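How to Buy a Used Server Without Believing the Listing

Every used server for sale is "tested and working." I have yet to see a listing that says anything else. The phrase can mean a full day under load, or it can mean that a light came on when someone pushed the button. Assume the light.

Start with the hours. Ask the seller for a screenshot of the drive report, with serial numbers showing. If they send you a photo of the shipping label instead, move on. A drive listed as "low hours" should have a figure next to it, and you get to decide whether it's low. I once bought a Clisemix box sold as barely used. The drives said otherwise, and the seller, a firm called Cadby, told me that the counter "sometimes does that." It does not sometimes do that.

Next, ask what is missing. Drive trays, rails, the second power supply and the little plastic air guides tend to disappear before resale, and they cost more than you'd think. I'd knock a server down the list for missing air guides alone. People will tell you it runs fine without them. Maybe so, in January.

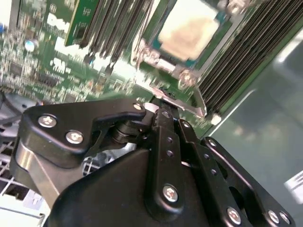
Then there's memory. Sellers like to advertise the most the board can take, in large type, and put what's installed somewhere near the bottom. Read the bottom. Ask which slots are filled, too. A board can pass a quick boot with a dead slot if the seller has simply left that slot alone.

When the machine arrives, do this before you leave feedback:

1. Take the lid off and look over the inside before you plug anything in.
2. Reseat the memory and the expansion cards.
3. Boot it with nothing attached except a screen and a keyboard.
4. Read the event log. If it has been wiped, ask why.
5. Run a memory test overnight. One pass proves very little.
6. Load the processors and listen to the fans.

Masaru Takagi, who has bought a lot more of these than I have, skips step 5 on anything made by Stellton. I don't. He also paid $500 for a Kobori that won't restart unless you pull the cord first.

On price, ignore what the thing cost new. A server that sold for many times $1,000 is worth whatever the last 2 buyers paid for the same model, and completed sales are public on most auction sites. Asking prices tell you what people hope for.

Last, work out the power bill before you bid. Your monthly cost is average watts times hours, divided by 1,000, times your rate. Measure the watts at the wall if you can. The number in the brochure was taken on somebody's best day.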